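4 min read
Filed under: Localization, Small Shops

When I reach Marlene Bittencourt she is making coffee and apologizing for the noise of it. She runs Giltden, a shop that sells sewing patterns and buttons online, and last July she opened it to customers in Korea and Brazil. I wanted to ask how she got 643 product pages into two more languages with a staff of four.

"Slowly!" she says, and laughs. "I thought I'd press a button. Tandari does have a button, and we pressed it, and then Seon-mi read the results."

Seon-mi Myung had joined to answer customer email. She read six pages of the Korean version that first evening and wrote back a very polite note asking that the site please not go live. The word for a pattern piece had come out as something closer to a slice of cake. "She was so kind about it," Marlene says. "I still have the note somewhere, I should really frame it."

So they built a word list first, which took most of a month, and I could tell she was proud of it because she read me a good stretch of it over the phone. Seam allowance, notch, facing, shank button. Cremilda Paiva did the Portuguese side and argued for every line. "Cremilda sews, you see, and her mother sews, so we would get the dictionary word and then we would get what her mother calls it -- and her mother usually won."

I asked about checkout, where so many small shops come unstuck.

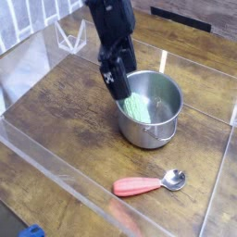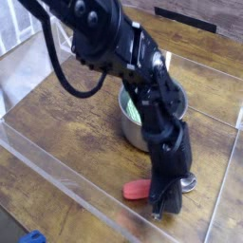
"Oh, checkout was its own little adventure," she says. The product text lived in one place and the buttons, error messages and order emails lived in another, and for two weeks Brazilian shoppers were told in English that their postal code was wrong. Jeferson Batista finally sat down and placed test orders in each language, all the way through to the receipt, writing down every English word he met.

Would she do it again? She'd start with the emails, she tells me, and leave the old blog posts alone. Spanish is next, and Érica Quintana has already begun on the buttons.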